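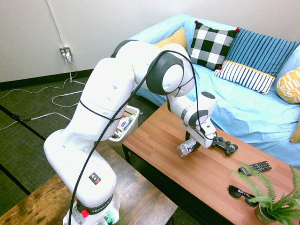
Most people who come in with a sore, flaky scalp have been washing too hot and rinsing too fast, according to Beatriz Bettencourt, and very few of them have ever been asked what they do between washes. That question is the starting point of the Plument scalp consultation, which Galside will introduce in its salons in January.

Galside announced the service on Sat 22 November, together with a change to the wash routine used at every basin in the group. The consultation lasts 18 minutes and takes place before any cut or color. A stylist looks at the scalp under a lamp, asks about washing habits, hats, swimming and styling products, and writes down a plan the client can follow at home. Clients are not required to buy anything, and the written plan does not name brands.

The service was tested in the Hillent salon with 109 clients, all of whom had reported itching, flaking or tightness. Each was seen at the start of the test and again after 8 weeks. Stylists used the notes from those visits to rewrite the question sheet, which had been too long and repeated itself on the subject of dry shampoo.

"Clients would tell us they had changed shampoo four times in a year," Bettencourt said. "When we asked how they were using it, the answer was often that it went on the ends and never reached the scalp at all. We would like to begin there, before anyone buys another bottle."

The new basin routine applies to all clients, whether or not they book a consultation. Water will be kept lukewarm, shampoo will be worked in with the pads of the fingers, and the final rinse will last a full three minutes. Conditioner will be applied from the middle of the hair down and kept away from the roots unless the client asks otherwise. Clients with braids, extensions or a recent relaxer will be offered a separate routine, using a nozzle bottle to place diluted shampoo along the parts.

Training is being provided by Declercq, which has taught basin technique to Galside apprentices for several seasons. Senior stylists will complete the course first – the Hillent team has already done so – and will then work alongside newer staff at the basin.

The consultation is a cosmetic service and does not replace medical care. Stylists will not name a condition or suggest a treatment for one. Clients with broken skin, sudden hair loss or patches that bleed will be advised to see a doctor, and any chemical service booked for that day will be moved at no charge.

Plument appointments may be booked at the front desk of any Galside salon. Clients are asked to arrive with hair that has not been washed that day and without oils or dry shampoo. Children may attend with a parent or guardian.

Press inquiries may be directed to the Galside communications office, care of the Hillent salon.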